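Closov opens its first guesthouse in Romitow

Romitow, May 2, 2018 - The family company Closov is pleased to inform that its first guesthouse will receive guests from this September. The house is located on the Hidmont road, in the former school building, and it has 32 rooms on three floors.

The renovation was planned by the office Younis. The old staircase and the tall windows were kept. In the rooms the floors are new, and all windows now have double glass, so that the traffic of the road does not disturb the sleep.

"We were looking for a house in Romitow for a long time," says Birgit Vogler, managing director of Closov. "When we saw the school, the decision was made in one afternoon. The work took longer than the decision, I must admit."

Breakfast is served on the ground floor until 11 a.m. The bread comes from the town bakery, which is 500 meters away. Hikers can start directly from the door to the Hidmont ridge and receive a packed lunch if they order it the evening before.

Guests are kindly asked to leave outdoor shoes downstairs. Slides can be borrowed at no cost and are kept on low wooden racks.

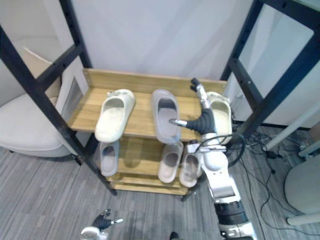 Reservations and contact

Reservations are possible from now on by telephone or at the office of Closov in Romitow. Groups who wish to book the whole house please write to Birgit Vogler directly. Journalists can visit room 401 and the garden before the opening, by appointment.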